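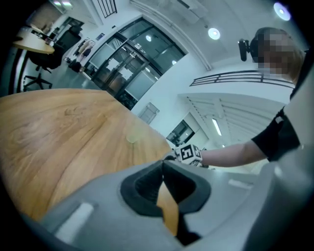
Ravthorpe_Resident wrote:
I must disagree with the proposal as it stands. A flat charge of 3000 for every allotment site, regardless of size, places the smaller sites at a clear disadvantage. Skinden has 20 plots. Mapplebeck has more than twice that number and would pay the same sum.

site_secretary_M replied:
Posted 2023-09-26
The concern is noted. Members should bear in mind that the charge covers the water supply, and the main pipe costs the same to maintain whether it serves a large site or a small one. Mapplebeck has also paid for its own fencing for the past 3 years. Skinden has not been asked to do so.
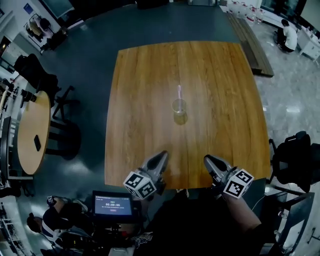 The association therefore considers a single rate to be fair. Sites wishing to request a reduction may do so in writing before the December meeting. Late requests will be held over to the spring.

plot14b replied:
With respect, the fencing is a separate matter and was agreed by vote. The question is water. Our site draws from rain barrels for most of the summer, and the meter readings show it. I would support a metered rate with a modest standing charge.

Flutell_Lane replied:
I second the metered rate, with one reservation – the meter at Flutell has been faulty since the spring and reads high. Members there would want it replaced before any figures are used.

site_secretary_M replied:
A replacement meter for Flutell has been ordered. The metered rate may be placed on the agenda if 30 members sign the request. Forms are held at the Mapplebeck gate hut.

Ravthorpe_Resident wrote:
Thank you. Please confirm whether holders of half plots are entitled to sign.

site_secretary_M replied:
They are.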